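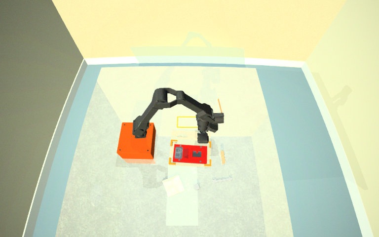 About Brokik

Brokik is a music preparation and soundtrack production company based in Hallham. We take a composer's score from sketch or sequencer file to recorded, mixed and delivered music. Our clients are film producers, television companies, games studios and trailer houses.

The company was started by Vimala Subramaniam, a former orchestral copyist, and has 12 permanent staff. Orchestrators, session players and conductors are engaged per project.

What we do

Score preparation. We clean up MIDI exports, orchestrate where asked, and produce full scores and parts. Parts are proofread twice, by two different people, before printing. Bowings are added only when the composer or leader supplies them.

Recording. Sessions take place in our own room at Flornport, which seats 54 players. Larger groups are recorded in sections and layered. We record at 96 kHz and 24 bit unless the contract says otherwise. Click tracks and streamers are built in-house from the locked picture. If the picture changes after the click has been approved, the affected cues are rebuilt and renumbered.

Mixing and delivery. Mixes are supplied in stereo, 5.1 and 7.1, with stems split to the dubbing stage's specification. Cue sheets are delivered with the final mixes - please tell us early if a broadcaster requires its own form.

Library. Brokik also runs the Sakalauskas catalogue, a library of 700 orchestral cues available for licence. Each cue has a full mix, a version without percussion and a set of short edits. The catalogue can be searched by tempo, key and instrumentation.

Working with us

Quotes are based on minutes of music, number of players and delivery formats. A draft cue list is enough to start with. Quotes are returned within 7 working days and do not include travel or instrument hire.

Visits to the Flornport room are by appointment. The Hallham office handles all bookings, licensing and invoices.

Page last updated 04/09/2026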